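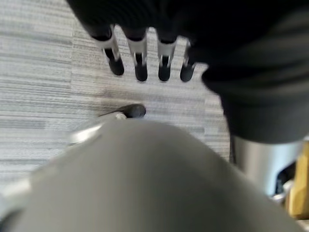
4.2 Preparação das mãos e das câmaras de pulso

1. Pare o robô Dornis e espere que os braços fiquem suspensos, com os dedos virados para o chão.
2. Puxe a manga preta para cima até ver a base dos quatro dedos. As pontas pretas devem ficar livres.
3. No menu de manutenção, introduza o código 744 e abra a vista da cabeça. Confirme que as prateleiras e os chinelos são visíveis antes de gravar a posição.

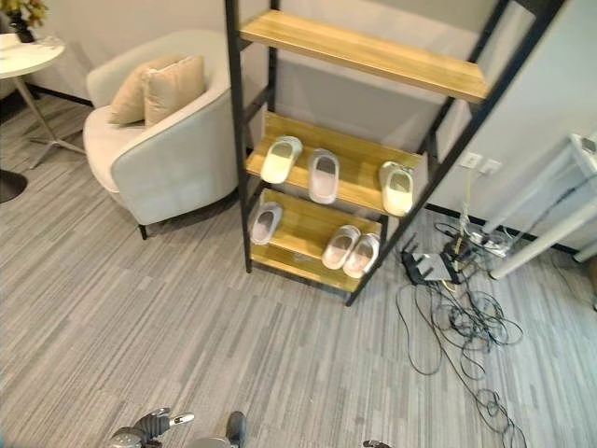
4. Grave a posição com o nome da sala – sem espaços nem acentos. Se surgir o erro 193, repita o passo 3.

Nota: mantenha o router e a régua de tomadas fora do percurso da base.
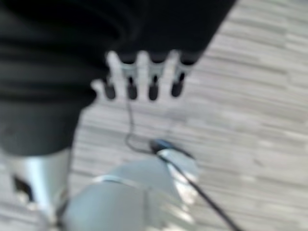

CABOS E CONECTORES

Cuidado: não mova os dedos com um cabo pendurado junto à mão. Desligue a alimentação, prenda o cabo ao antebraço e só depois feche a manga. Para substituir o cabo, peça a referência 1313.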